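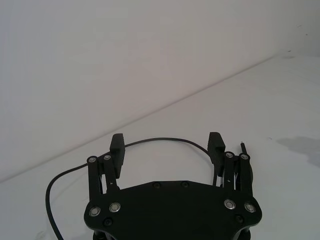

Gripper at the table, white wall behind.

Masora Trading Pty Ltd
Minutes of the sourcing and buying trips meeting
Held at the Jamthorpe office, upstairs meeting room, January
Opened 9.40 am

Present: Ona Kütt (chair), Edgars Vasiliauskas, Siiri Vaher, Inese Jõgi (minutes)
Apologies: Priit Bite

1. Previous minutes
Accepted with one correction. Item 4 should read "carton labels", not "carton levels".

2. Interpreter and buying agent for the autumn trade fair
Siiri has had replies from 11 interpreters. Four quoted by the day, the others by the half day or by the job, so the rates are hard to compare. She has asked all of them for a full-day rate with meals and local travel shown separately.

Edgars would prefer one person for the whole trip who can also visit factories. Ona pointed out that a fair interpreter and a factory agent are different jobs, and that last year's agent was taking commission from two of the suppliers she recommended. Agreed that whoever is engaged signs a statement that they accept no payment from suppliers.

Siiri to shortlist three and arrange phone calls. Inese to draft the statement, one page at most.

3. Supplier list
The list stands at 169 suppliers. Inese has checked it against the order book and 101 have had no order or enquiry from us in two years. Agreed to move these to a separate sheet and keep their contact details. Edgars asked that the enamelware suppliers stay on the main list until he has seen new price lists.

4. Urkari order
Some 167 cartons are waiting at the forwarder's warehouse. The packing list and the commercial invoice show different gross weights and the forwarder won't book space until they match. Priit sent a note to say the factory has promised a corrected packing list. Ona asked that the balance not be paid before it arrives. Agreed.

Edgars asked whether the order could be split and part sent by air. Siiri had a price for this and it is more than the margin on the goods. Not pursued.

5. Samples
Courier charges for samples were over budget again. Samples to be consolidated at the forwarder and sent fortnightly, except colour swatches.

6. Travel
Edgars and Siiri to travel. Visa applications to be lodged by Inese once passports are in. Siiri's passport needs renewing first. Hotel to be within walking distance of the metro.

7. Other business
The Vasiliauskas account is to be invoiced in Australian dollars from next month. Edgars left the room for this item.

Closed 10.55 am. Next meeting in February, same room.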